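Zoketti 200 Match Tracking System

Player and ball tracking for association football
Supplied by Keskinen
Page updated October 3, 2023

The Zoketti 200 is an optical tracking system for soccer clubs that need position data from their own ground. It records the location of all players, the match officials and the ball, and delivers the data to the coaching bench during play and to the analysis department after the final whistle. No vests, tags or chips are worn.

The system is intended for clubs in second-tier and lower leagues, women's leagues and academies. It is installed permanently. A portable version for training grounds is sold separately as the Zoketti 50.

How it works

Four sensor heads are mounted under the stand roof or on floodlight masts, two on each side of the field. Each head covers a little more than half of the playing area, so every position is seen by at least two heads. The processing unit combines the four views and writes one position record per player per sample.

Identity is assigned before kickoff from the team sheet. The operator confirms each shirt number once, and the software carries the identity through the match. At corners and in crowded penalty areas the software may lose a player for a short period. These intervals are flagged in the data – they are not filled in unless the operator selects interpolation. 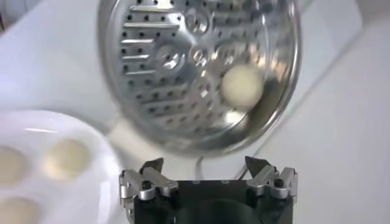
Reports

Standard match reports are produced in Plilton, the desktop program included with the system. Reports cover distance run, sprint count, average position, team width and depth, and pressing distance. Any report can be split by half, by score state or by the minute of a substitution. A report for a full match is ready before the players leave the dressing room in normal use.

Set pieces are cut automatically. Each corner and free kick is stored with the starting positions of both teams, and a search by starting shape returns similar set pieces from earlier matches. Clubs that also subscribe to Skillora can send individual clips and figures to players' phones. Skillora is billed per squad, and academy squads count separately.

Specifications

Sensor heads: 4
Sample rate: 50 per second
Match storage on processing unit: 200 matches
Bench output: tablet, wired or wireless
Export formats: CSV, XML, JSON
Power: mains, with battery backup for the processing unit only
Part number: ZK-313

Site requirements

Sensor heads must be mounted on a fixed structure. Temporary scaffolding is not accepted, as small movements in wind shift the calibration. Masts that sway need a bracket with a motion sensor (optional, order with the system). Floodlighting that meets the league's broadcast standard is sufficient. Grounds with lower light levels should request a survey.

The processing unit needs a dry, ventilated room with a lockable door and a network cable to each head. Cable is not included.

Installation and calibration

Keskinen installs and calibrates the system during the close season. Orders for use from the opening match should be placed by the end of May. Calibration uses the field markings, so the lines must be freshly painted and the goals in place. If the dimensions of the field are changed later, the system must be recalibrated before the next match. The club can do this from the setup menu.

Limits

Tracking of the ball is less reliable when it is above the height of the stand roof or in heavy snow. Offside decisions must not be based on Zoketti data. The system is not approved as an officiating aid in any competition.

Warranty and support

Hardware is covered for two seasons. Software updates are included for the same period and by annual contract after that. Phone support is open from two hours before kickoff on match days. Replacement heads are shipped precalibrated for lens distortion – field calibration is still required after fitting.

Prices are given on request and depend on the stand layout. Please include a ground plan and mast heights with the inquiry.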